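Kurnport Handle Approach Set
Data card and usage notes for the simulated drawer and cabinet episodes, release 8
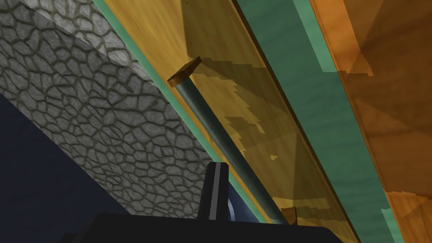 The Kurnport Handle Approach Set is a collection of simulated episodes in which a single arm with a two-finger gripper moves toward a bar handle, closes on it and pulls. It was prepared by the Andau perception and control group to support work on grasp timing and on the estimation of handle direction from a camera mounted at the wrist. The set is distributed together with the replay tools and the baseline controller described in this document.

Contents

The release holds 1416 episodes. Of these, 314 are reserved for evaluation and must not be used in training. Each episode contains the wrist view, the joint positions and velocities, the commanded gripper opening, the pose of the handle in the base coordinate system, and a success flag written by the simulator when the episode closes.

Episodes are grouped by layout. A layout fixes the room, the furniture and the surface textures; the starting pose of the arm and the direction of the main light vary within it. There are 38 layouts. Evaluation episodes are drawn from layouts that do not appear in the training portion.

Rendering

Surface textures are assigned to walls, panels and edge faces independently of one another. Combinations that would be unusual in a real kitchen or workshop are therefore common, such as a cobblestone wall beside a wooden drawer front. The assignment is deliberate and is intended to discourage policies from relying on color to locate the furniture.

Shadows are computed at low resolution. Their borders are stepped, and on wood-grain surfaces they may form blocky dark patches. A bar handle usually casts a long shadow beside itself on the panel. Early versions of the baseline detector placed the handle axis on this shadow in a number of layouts. Users who train their own detectors are advised to report results on shadowed and unshadowed episodes separately; the field shadow_overlap in the episode index supports this division.

Coordinate conventions

All poses are given in meters and radians. The base coordinate system has its vertical axis pointing up. The wrist camera is rigidly attached to the gripper body, so part of the gripper may enter the view. The view also rotates with the wrist, and straight edges of furniture will often run diagonally across it. No roll correction is applied to the stored images. A corrected version can be produced with the replay tool by setting level_view to true, at the cost of empty corners.

Handle direction is stored as a unit vector between the two mounts of the bar. The sign of this vector carries no meaning. Loss functions that compare directions should treat opposite vectors as equal.

Baseline controller

The baseline, named Zandton, consists of three parts: a detector that estimates the two mount points, a planner that proposes a straight approach along the panel normal, and a gripper controller that closes once the estimated distance falls below a set threshold. When one mount is hidden by the gripper or lies outside the view, the detector falls back on its last confident estimate – this behavior can be disabled in the configuration file.

Known limitations

Contact between the fingers and the bar is modeled as rigid. Forces recorded during the pull should not be compared with measurements from physical hardware.

The success flag is set by drawer or door displacement alone. An episode in which the gripper drags the furniture open by its edge will be marked as successful. Bent Ragnarsson reviewed the evaluation portion in August and listed the affected episodes in the file edge_pulls.txt.

Lens distortion and motion blur are not simulated.

Changes in this release

The gripper opening is now recorded at the same rate as the joint positions.
The index file includes layout identifiers for every episode.
Duplicate starting poses in the training portion have been removed.
The replay tool no longer requires the Kjærgaard scene viewer, which remains available as an optional component.

Maintenance

The set is maintained by Lilla Szilágyi and Arnar Hjaltested. Halina Adamczyk is responsible for the replay tools. Errors in labels should be reported through the project tracker with the episode number and the index of the first affected step. Requests concerning use outside research should be addressed to Halldóra Sveinbjörnsson.

Last revised 20th October.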